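Toststead
@toststead

Spent most of May sorting the toys that come in through the door at the exchange. A few people asked how we do it, so I'll put it in a thread. Nothing clever in it.

2/ First, where it all comes from. People bring bags in between ten and noon. They get a ticket for what they bring and use it to take something else home. Whatever doesn't get taken goes on to the playgroups. Since we opened we have had 1,013 bags.

3/ A bag is never one sort of thing. You'll get bricks, half a tea set, a bath toy, three felt pens with no lids and a sock. Last month's heaviest bag was nearly all jigsaw pieces from different jigsaws.

4/ So everything gets tipped into a bin before anyone touches it. We used to tip straight on to the table and lost half of it to the floor. A bin with proper sides stops that. Grey is good because most toys are bright and you can see them against it.

5/ Don't fill the bin. This is the mistake everyone makes on their first morning. A handful of things spread over the bottom gets sorted faster than a heap, and you don't miss the small bits underneath the big ones.

6/ Fabric comes out first. Dolls' clothes, dusters, bits of blanket, the odd flannel. Cloth hides things. If you leave it until the end you will find a marble under it and have to go back to a box you've already closed.

7/ All fabric goes in one wash at 40 in a zipped net bag. If a piece is torn or we can't work out what it belongs to, it goes in the rag tub. We don't mend. We tried mending for a while and it took up every evening.

8/ Next, bath toys. Rubber ducks are the most common thing we get after bricks. We had 78 of them on the shelf at one point and had to stop giving tickets for them for a fortnight.

9/ With a duck, squeeze it over a white saucer. If the water comes out with black specks in it, the duck goes in the rubbish. You can't clean the inside properly and small children put them in their mouths. If it comes out clear, or the duck has no hole at all, wash it in warm soapy water and stand it on a rack.

10/ Someone asked about boiling them. I did two as a test. One was fine and one went a funny shape. I wouldn't bother.

11/ Bricks. Big chunky ones and small ones are kept completely apart, as the small ones can't go to the under threes. Turn each brick over and look inside. Crumbs, raisins, glitter glue and once a tooth.

12/ Big bricks go in a washing-up bowl with a bit of liquid and get a going over with an old bottle brush. Open side down on a towel overnight. If you dry them open side up the water just sits there.

13/ We don't sort bricks by colour. We did it for a season and it looked lovely on the shelf and then the first child through the door mixed them all up. Now it's one tub per size and that's it.

14/ Action figures are the slow ones. Check the arms and legs at the joints. A loose arm is all right. An arm that comes off in your hand is a small part and it goes in the spares drawer with the rest of the figure.

15/ The spares drawer is worth having. Fifteen minutes with it on a quiet afternoon and you can usually get one whole figure out of two broken ones. They don't always match. The children don't mind.

16/ Figures get wiped with a damp cloth and that's all. Soaking them gets water in the joints and it comes out brown a week later on somebody's carpet.

17/ Anything with a battery gets opened before it goes on the shelf. Take the batteries out, look for white crust, and if it's clean tape the cover shut. We don't put batteries back in. There's a label on the shelf saying what size it takes.

18/ Boxes. We use the shallow lidded ones from Clokara because they stack five high without bowing. The deep ones are cheaper but things get buried in them and you end up tipping them out to find anything.

19/ Labels go on the short end of the box, never on the lid. Lids get swapped. We relabelled 176 boxes over one wet half-term after finding that out, and I would not like to do it again.

20/ For the pens we use Fuchs markers, the thick black ones. They don't rub off when the box gets wiped down. The paint ones looked better but flaked.

21/ What we say no to: cuddly toys over about the size of a loaf, anything with a cord longer than your forearm, puzzles without a lid picture, and slime. Please no more slime.

22/ Reply to the person who asked how long a bag takes. A small one is ten minutes. A big one with bricks in can be most of an hour, not counting drying. Two people on a bag is quicker, three get in each other's way.

23/ Reply to another one: yes, you can drop off at the Vindano Road door if the front is shut. Ring the bell and wait, it's a long corridor. Please don't leave bags on the step, we had a whole one ruined by rain.

24/ We're short of big bricks at the moment, and bath toys are back on the list if they're clean. No need to wash anything before you bring it, but do have a look in the bottom of the bag for your house keys. It has happened twice.

25/ Last one, a small mixed lot with a bit of everything I've gone on about. The cloth comes out first. 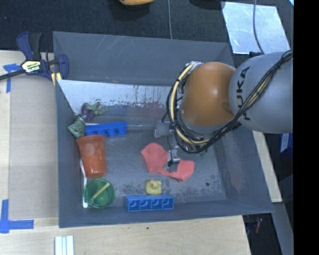 Red cloth, yellow duck, blue bricks and a green and purple figure in the grey bin.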